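Looking After a Pair of Hand-Held Grippers: What Works and What's Hype

Filed under: Workshop
Wednesday, September 8, 2021
By Sotiris Antoniadis

The Vuder manual has 89 pages and I'd keep maybe 7 of them. Most of the rest is about accessories. I've been running a pair of these grippers on laundry (folding shirts on a bed, mainly) since June, and the upkeep comes down to clean fingers, tight screws, charged batteries and a boring place to work. The kit makers will tell you it takes more.

Start with the fingertips

Everything happens at the tips. If they don't meet squarely, the fold slides out and you'll blame the software, the shirt or yourself. Close the jaws slowly on a strip of printer paper and tug. Do it again with the paper further to one side. If it holds in one spot and slips in the other, loosen the finger, set it square and tighten it back up.

Then try it on real cloth. Paper flatters a gripper. A soft knit will find the fault in one go, especially at a seam where the thickness changes.

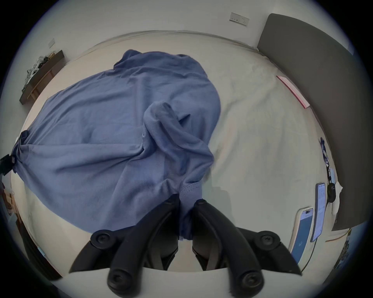 Pinch test on a soft knit shirt, with a fold caught right at the tips.

Skip the cleaning spray. Brultier sells one for rubber and plastic fingers and I bought it like a fool. A damp cloth with a drop of dish soap did the same job on the other finger, and I left them both a week to be fair about it. Lint is the real trouble anyway. Knits shed, and the fuzz packs into any recess it can find, screw heads included. An old toothbrush gets it out. Use it dry.

Check the screws by hand

Power drivers and small screws in plastic don't mix. Use a hand driver, stop when it's snug, and leave the thread glue in the drawer. The manual wants it on everything. I put it on one set of finger screws and had a miserable evening getting them out again. I check mine every Sunday, and if one has backed off twice in a row I swap it.

Look at the lights before you start

Wake both units up and lay out the first shirt before you worry about anything else. I give each gripper a minute of opening and closing in the air, then two or three grabs of a hem.
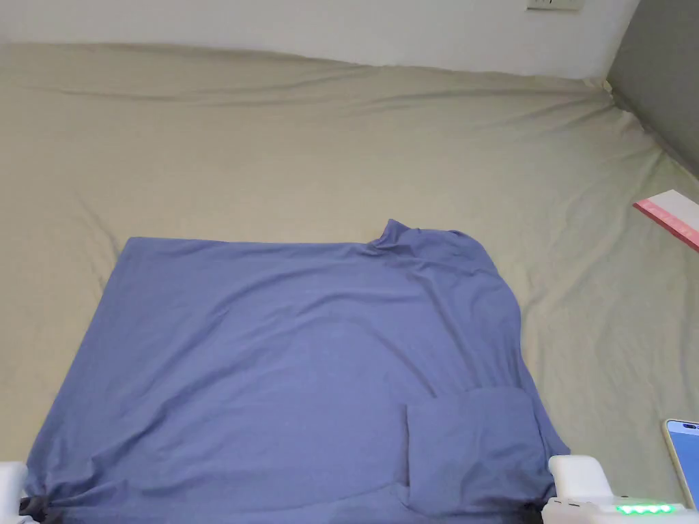
Batteries are where I trust the printed claims least. The box says 8 hours. I have never had that, and the folks on the Vlachopoulos forum haven't either, going by the complaints. What I do now is charge both units together and swap both together, even if one claims it has plenty left. The row of green lights on top of the body is easy to see while you're working down at the bottom corners of a shirt, so glance at it between folds. I wouldn't read it as a fuel gauge, though. On mine a full row has meant anything from a fresh charge to ten minutes left. Write down the time you started. It's a better gauge than the lights.

Setting up the work spot, in order

1. Pull the sheet tight and tuck it at the corners. Small wrinkles are fine. A thick ridge under the cloth will fool you into pinching the sheet along with the shirt, and then you drag the whole bed with it.

2. Clear the part of the bed you'll work on. Stuff at the far side can stay where it is. I've read people who swear the entire room must be bare, and I haven't seen a scrap of proof.

3. Lift one corner with one gripper and keep the other open and ready. If the cloth drops, squeeze a little harder before you change any settings. Nine times out of ten it's your hand. 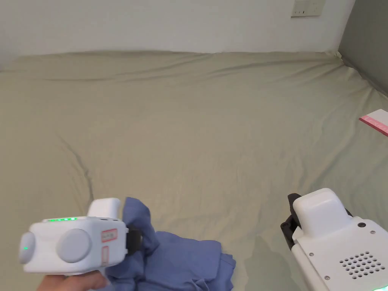

4. Put a label on each unit and write on it by hand. Left and right, the date you changed the pads, whatever you'll forget. Use a sticker you can peel off clean, and put it somewhere your palm won't rub it.

5. Keep vent holes clear. Don't set a unit down vent side first on bedding, and go over the holes with the dry toothbrush when you do the fingers. No canned air. I tried it and I'm fairly sure it pushed the lint further in.

6. Redo the paper test when you finish. It catches a finger that shifted while you were working, and you'll know which session to throw out.

Spare parts

The Alach service kit is listed as part number 1392 and it's mostly things you own already: a cloth, a driver, a brush, a tube of the glue I told you to leave alone. The replacement pads are the only part I'd pay for, and they're sold separately if you scroll down far enough. Get one spare set per gripper. I'm still on my first pads on the right unit, and the left ones went in August — no idea why, same shirts.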